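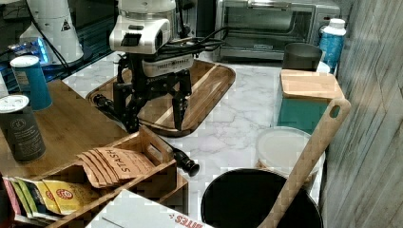

Why would a robotics lab open its doors to the public before its machines are finished? Because the unfinished stage is when visitors can still change what gets built, and the people at Landeg want to hear from anyone who has ever cooked dinner.

I drove out to the lab on Friday, March 13, 2020, expecting slides and a sandwich. What I got was two hours of standing near a kitchen counter with my coat still on, completely absorbed.

The project is called Bulura, and its subject is ordinary household handling. Factory arms have it easy: same part, same spot, all day long. A kitchen is a much ruder place to work. The Bulura counter has a striped wooden tray directly under the gripper, with a big black pot and a long wooden spoon close by, a toaster oven behind, and an organizer full of tea, Stash packets included. Every one of those things asks for a different grip, and some of them (the tea, I'm looking at you) bend.

Sioned Jenkins, who leads the project, has no patience for tidy demos. "If we clear the counter, we learn how to work on a clear counter," she told me. "Who has one of those?"

The gripper itself is simple, a pair of black fingers on dark metal links. I had imagined a hand with five fingers and was a little let down for the first minute or so. Then Jenkins passed me a spare pair of kitchen tongs and asked me to pick up a tea bag, a lid and a spoon without using my other hand. I dropped the lid twice! Two fingers can do a great deal, but you have to think hard about where to put them – and that thinking is most of the job.

The team has logged 2219 attempts at picking things up so far, and they keep the failures along with the good ones. A visitor from Skurnberg asked which object gives them the most trouble. Lids, said Jenkins, with feeling.

My favorite part was the question time, which ran long. A retired baker wanted to know whether the arm could be taught by someone with no training in code. They're working on that now, and 66 people have signed up to try it at the next open day, later in March. I'm one of them, and I've been practicing with the tongs.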